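Ticket 671: lid on small floor bin will not stay down
Opened: 9 July 2020
Site: Kikon, ground floor
Priority: low

Reported: Flip lid on the beige bin rises again after closing. Liner was replaced; no change.

Step 1. Checked liner size. Roll in stock is Pilta, 190 count, one size too large. Excess bunches at the hinge.

Step 2. Checked bin position. Cables run across the floor around it, with a power strip on either side.

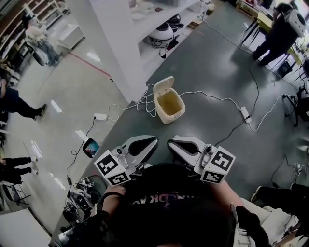 Step 3. Fold liner under the rim, clear of the hinge. Retest lid.

Status: open, pending smaller liners from Clinder.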